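Chapter 3. Picking a Gripper

I put off this chapter for months — comparing grippers is slow, fussy work. Morenike Yusuf and I ran 69 trials before we agreed on what "a good grasp" even meant! So before we get to force and friction, let's talk about where you put the camera. A wrist view and a head view can make you argue about the very same grasp.

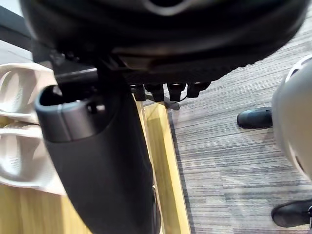
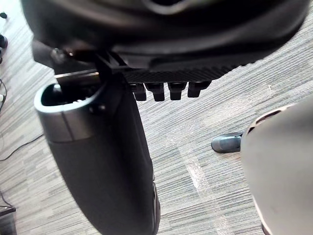
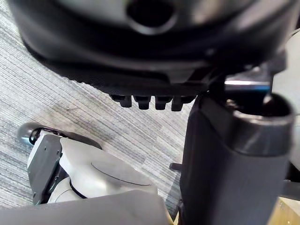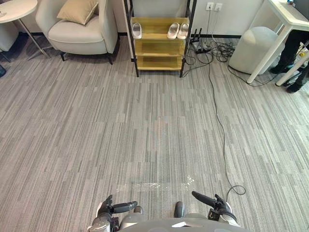

Figure 3.1. Three close views from the wrist, then one from the head.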